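Packing up the flat

4 September 2019

The flat has to be empty by the end of September, and I have started with the things I don't use every day. Books went first, then the good plates, then the contents of the hall cupboard, most of which I didn't know I owned. I now have a stack of boxes along the bedroom wall and a roll of tape that I lose every time I put it down.

I had a quote from a removal firm called Drernance. They wanted 100 extra to do the packing for me, and I said no. I have moved often enough to know how to wrap a plate. What I'm less sure of is lamps, vases and anything tall, and I seem to have a lot of tall things.

My system this time is to keep any packaging that looks well made. When we moved here I threw it all out in the first week, and I have regretted it on and off for six years. There was a proper moulded tray for the printer, and one for the little Cemier radio, and they both went in the recycling before I had even found the kettle. The radio is now wrapped in two jumpers and a bath towel. It will probably be fine, but it takes up half a box.

Ildikó Balogh from downstairs came up on Sunday to see if there was anything she wanted. She took the plant stand and the spare kettle and told me I was using too much newspaper. She may be right. On the other hand she packs glasses in tea towels and broke three the last time, by her own account. We agreed that crumpled paper is good for filling gaps and not much good for holding something heavy in place. Bubble wrap is better for that, but I don't like buying it and it's a nuisance to get rid of afterwards.

Paper pulp is what I like best. It's the same sort of stuff as egg boxes. It doesn't squeak like polystyrene, it doesn't shed little white balls all over the carpet, and when you've finished with it you can tear it up and put it out with the cardboard. The folds do the work. A flat sheet would just give way, but once it has ridges in it you can lean on it quite hard. I kept a few pieces from things we bought last year and they have been handy for all sorts, even where they weren't made to fit. I cut one in half with the bread knife and used it for the clock.

Yesterday I got as far as the living room shelves, which meant the white pieces. I'd been putting those off. Anything smooth and pale shows every mark, and I managed to get newsprint all over a vase when I moved in here. It came off with washing-up liquid but it took a while. So no newspaper touches anything white this time. Plain paper only, or pulp if I have some the right shape.
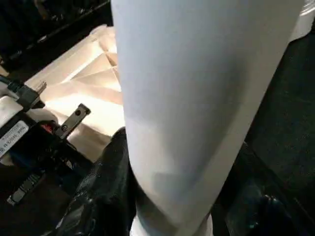 I also wash my hands before I start, because the tape leaves them grey. It's a small thing but it saves cleaning everything again at the other end. Round things need wedging on at least two sides or they turn in the box, and I try to pack them with the heavier end down. Then I write TOP on the lid and hope that somebody reads it.

Leonie Tomoana is lending me her van for the small loads, so the fragile boxes can go in that and I can drive as slowly as I like. The furniture will go with Drernance on the last Friday.

Still to do: the kitchen, the bathroom cabinet, the Hamann mixer (no box, of course) and everything under the bed. I need more tape as well. I had it this morning when I was doing the shelves, and I have looked in all the boxes that are still open.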